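How to Test Whether a Robot Arm Can Service a Desktop PC

By Nawal Tahiri
Updated 23 Jan 2025
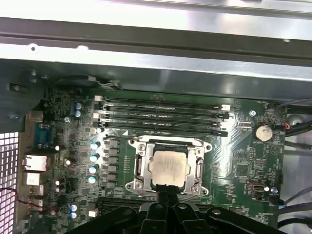
Gripper at the CPU socket, retention frame closed, old paste still on the processor.

People who run refurbishing shops keep asking me the same thing: can an arm take over the teardown bench yet? My answer is that it can take over some steps, and you need to find out which ones on your own machines before you spend money. This page covers the test I run. It takes one working day if the arm is already mounted and talking to its controller.

I do the test on desktop towers because they are the bulk of what comes through most shops. The same method works for small appliances, with different steps.

What you need

A six-axis arm with a two-finger gripper and a camera at the wrist
A bench fixture that holds the case flat on its side and does not let it slide
Scrap desktops of one model, all known to be dead or not worth selling
An electric screwdriver the arm can pick up, with a magnetic bit
Isopropyl alcohol, lint-free pads, a grounding strap for the person, a ground wire for the arm
A stop button within reach of whoever is watching
A paper log sheet or a spreadsheet

Do not use a machine you care about. I have bent socket pins doing this and I will bend more.

Step 1. Prepare the case by hand

Unplug the power cord, hold the power button for a few seconds to drain what is left, and take off the side panel. Remove the cooler yourself for the first round. Coolers are heavy, and some stick to the processor when the paste has dried. If you pull one straight up on certain sockets, the processor comes with it. Twist gently first, then lift.

Leave the old paste on the processor. Cleaning is one of the steps being tested.

Take out any loose drives and tie back the cables that cross the board. You will put the cables back in the way later, in Step 6.

Step 2. Write the step list before you move the arm

Break the job into moves small enough to pass or fail. Mine looks like this:

Find the socket
Find the load lever and say which way it opens
Wipe the processor
Unhook the lever and raise it
Open the retention frame
Lift the processor straight up
Put the processor in a tray
Open the latches on one memory slot
Remove a memory module
Unplug the front panel connector

Next to each one, write how long a person takes. Get this from a person who does it for a living. Ifigeneia Kontogiannis did mine, and she was faster than I had guessed on everything except the front panel connector. If you use your own times you will flatter the robot.

Step 3. Set the approach height

Bring the arm over the board at low speed and stop well above the tallest part. On a desktop board, the tall parts near the socket are usually the capacitors and chokes of the power circuit, with the memory slots close by on another side. A wide gripper body can clear the processor and still hit these. Check the whole gripper, including the bolt heads and the back of the housing.

Then check the case. Rails and brackets across the top of a chassis are a common problem. The wrist needs room to tilt, and a path that looks fine on an open board can put the elbow or the wrist into sheet metal.

Save this height as your safe point. Every move in the test starts and ends there.

Step 4. Run the finding steps

Ask the system to locate the socket, the lever, the memory slots and the battery. Do this 20 times, moving the case a little between tries and changing the light for half of them.

Bare metal is hard on cameras. A retention frame throws glare, and a processor lid with old paste on it does not look like the clean one in the training pictures. The last controller I tested, a Lulia, found the socket every time and mixed up the two ends of the lever in 3 tries. Score that as a fail. A robot that is sure about the wrong end of a lever will push on it.

Step 5. Run the contact steps

Start with the wipe. Put a damp pad in the gripper and set the force limit low. A wipe that leaves a thin smear is a pass if you plan to reapply paste anyway. A wipe that drags fibers or pushes paste over the side of the lid is a fail.

Next, the lever. On many sockets it has to go down a little, then sideways past a hook, then up, and it is under spring load the whole way. This is the hardest thing on the list for most arms. Position control alone will not do it. You need force feedback, and fingertips thin enough to get beside the lever without touching the board. I use ground-down steel tips with a rubber sleeve from Walczak. The stock tips that come with most grippers are too blunt.

Lift the processor last. On sockets with pins in the board, any sideways motion while it is still seated can ruin the board. Suction is better than fingers for this, if the lid is clean. That is a good argument for getting the wipe right first.

Memory slots are easier. The latches want a firm push outward and the module comes up on its own. Arms do well here, and if you only automate one thing on a teardown bench, start with this one.

Step 6. Put the mess back

Untie the cables and run the whole list again. This is where most demo videos stop and where the real job starts. Used computers come in with cables lying across the board, dust on the slots, missing screws, and sometimes a sticker over the screw you want.

In my last full run, the arm completed 27 contact steps in a row on tidy boards. With the cables loose it stopped twice on the first machine. Both stops were safe, and both needed a person to come over and move a wire.

Step 7. Score it

For each step, write down four things: pass or fail, time, whether a person had to step in, and whether anything was damaged. Then add up the time a person spent near the robot, including the time spent watching. Most people leave this out.

A step is ready if it passes every time on tidy boards, nearly every time on messy ones, and never does damage. I do not average damage in with the rest. One cracked board per day wipes out the savings in a small shop.

Where things stand

My own results so far, on office desktops:

Ready now: removing memory, sorting parts into trays, driving out standard screws, photographing and logging boards.
Close: wiping the processor, pulling drives, unplugging large power connectors.
Not ready: load levers, front panel connectors, anything with a ribbon cable, anything where the case has been dented.

Two arms running side by side do better on cables, with one holding and one working. Pruleo has a two-arm cell I would like to try, but I have not had one on my bench and will not guess at it.

Whether it pays depends on volume. At 500 machines a month of one or two models, it is worth running the test. If every machine through the door is different, keep your money and buy better screwdrivers.

Common problems

The gripper hides the part from its own camera. Add a second camera above the bench, or have the arm look, back off, and look again before each contact.

The screwdriver bit slips. Check that the bit is square to the screw. A few degrees is enough to strip a soft head.

The arm faults when it touches the lever. Your force limit is lower than the spring. Raise it a little at a time, with a scrap board in the fixture.

The case moves. Clamp it. Rubber feet are not enough once the arm starts pushing on latches.

I plan to repeat the lever and cable steps in September with new fingertips from Hullosard, and will change the lists here if the results change.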